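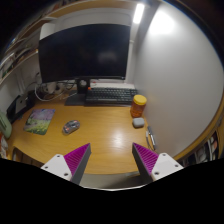 Home | Desks | Screens | Keyboards | Storage | Clearance | Contact

The Single-Screen Desk Setup
Posted in May by the Willeditz shop desk

Print this page | E-mail this page

We sell a lot of desks to people who already own a desk. They come in with the same story, which is that the old one got smaller. Desks don't shrink, as far as we know, but they do silt up, and at a certain point it's easier to buy a new surface than to find the old one. This page is for anyone who would like to start over with one screen, one keyboard and some bare wood.

The desk

The Dareck is a wooden desk with a warm yellow-brown top and a light grain. It looks like wood because it is wood, and it will take a ring from a coffee mug the same way your grandmother's table did. Use a coaster or decide you like rings. The top comes oiled. We suggest oiling it again after 20 days and then whenever it starts to look thirsty. A can of the Gaete oil does a top of this size with plenty left over for the cutting board.

Legs are bolted, seven bolts to a side, and the wrench is in the bag with the bolts. If it isn't, call us before you go at them with pliers. We can tell.

The screen

Any large curved monitor will sit happily on it. Black is what most people pick, and black is fine, though you should know that a big black screen that's switched off is a mirror with ambitions. It will show you a blurry version of your window and, at certain hours, of yourself. Turn the desk a little if this bothers you.

Check the base before you order. Some curved screens stand on a short column with a flat foot that spreads out a long way over the desktop, and the foot eats space you were counting on for paper. We keep a Zomik monitor arm in stock for this reason. It clamps to the back edge and needs a gap of 13 millimeters between desk and wall. If your desk is built in against a ledge or partition, measure first and then measure again, as we do take returns on arms but we sigh when we do it.

The keyboard

Full width, please. We've carried the short ones and half of them came back with a note asking where the numbers went. A plain black full-width board tucks in below the screen, in front of or beside the foot, and nothing about it will make your visitors ask questions. It weighs enough to stay put when you type angrily.

What goes beside it

One thing. You're allowed one thing at the end of the keyboard. Our pick is a clear-sided jar with a screw lid, and the yellow lid is the popular one, mostly with people who claim they don't care about color. What you put in it is your business. The lid matters more than it sounds - a jar without one collects paper clips within a week, and then a dead battery, and then you're back in here looking at desks.

Small items will turn up around the keyboard anyway. We've never sold a product that stopped this.

Ordering

The Dareck ships flat in two boxes. They don't always arrive on the same truck, so please don't start building with the first one, however bored you are. Allow 20 working days. Delivery is to the front door, and stairs are extra, and so are stairs that you forgot to mention.

Jars and keyboards go out by regular mail. Monitors are pickup only after what happened with the last carrier.

Back to Desks | Care and oiling | Spare bolts | Returns

Print this page | E-mail this page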